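Every office listing in Belthorpe now promises a "community kitchen." I toured seven of them in August, and I have come to believe the phrase means a sink and a passive-aggressive note.

My firm needs 3000 square feet and a door that shuts. The agent, Otis Hutchins, kept steering me back to the espresso machine. It had 40 settings. The meeting room had one chair.

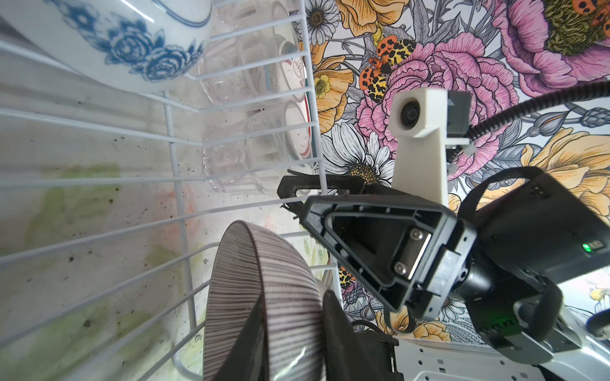 The dish rack, a shared amenity.

I don't blame Otis. Landlords figured out that people will forgive a bad lease if there's oat milk – and they price it in. At Venar House the kitchen adds $300 a month to the service charge, per tenant, coffee extra.

Give me thin carpet, thick walls and a rent I can explain to my accountant. I'll bring my own mug.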